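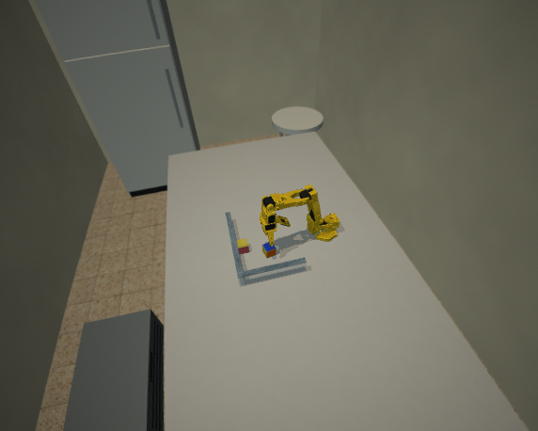 Grande table, plateau gris clair.

Plateaux clairs et plans de travail : mes astuces en vrac

Un plateau clair, c'est beau le jour de la livraison. Après, on voit tout. Café, curcuma, stylo, fond de casserole. Je note ce qui marche chez moi, dans le désordre, je complèterai en août quand j'aurai le temps.

Taches de café et de thé
Bicarbonate + un peu d'eau, pâte épaisse. Laisser 25 minutes, pas plus. Essuyer avec un chiffon humide, puis un sec. Ne pas frotter en rond avec le côté vert de l'éponge – micro-rayures garanties, et elles se remplissent de crasse ensuite.

Curcuma, curry, paprika
Le pire. Agir tout de suite : liquide vaisselle pur, essuie-tout posé dessus, on attend. S'il reste une ombre jaune, mettre la table près de la fenêtre si on peut la bouger. Le soleil fait le reste en quelques jours. Si si.

Gras du soir
Eau bien chaude, une goutte de savon noir (j'ai le Grevura en bidon, n'importe lequel ira). Rincer !! Le savon mal rincé laisse un voile et on croit que c'est encore sale, donc on en remet, etc.

Vinaigre : attention
Stratifié, verre : ok dilué. Marbre, pierre calcaire : jamais. Quartz, je m'abstiens. Si vous ne savez pas ce que vous avez, testez sous le débord, côté mur. 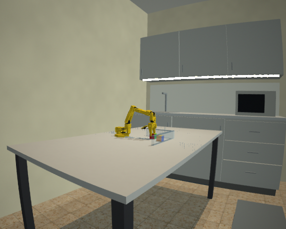 Pour les pieds foncés, c'est l'inverse, la poussière se voit plus que les taches. Un vieux collant roulé en boule, passé de haut en bas. Traces de chaussures : gomme blanche d'écolier, sans appuyer. Et pendant qu'on est par terre, resserrer les vis. Une table qui bouge un peu aujourd'hui bougera beaucoup à Noël.

Table bancale
Pas de carton plié, ça s'écrase. Patins en feutre de 6 mm sous le pied trop court, à doubler si besoin. Les miens viennent de chez Novwood, par sachet de 18, ça fait plusieurs meubles. Dégraisser le dessous du pied à l'alcool ménager avant de coller, sinon le patin se décole en une semaine.

Le chant du plateau
On l'oublie toujours. Brosse à dents souple, eau savoneuse, sécher aussitôt. Un bout de chant qui se soulève : fer tiède à travers un torchon, presser, garder la pression le temps que ça refroidisse. Marche seulement si c'est un chant thermocollé.

Chiffons
Microfibre à 40, sans adoucissant, jamais avec les serviettes éponge (peluches). Une couleur pour la table, une autre pour le sol. Chez nous bleu et gris, et tout le monde se trompe quand même.

Prochaine page : les joints d'évier – et la hotte, si j'ai le courage.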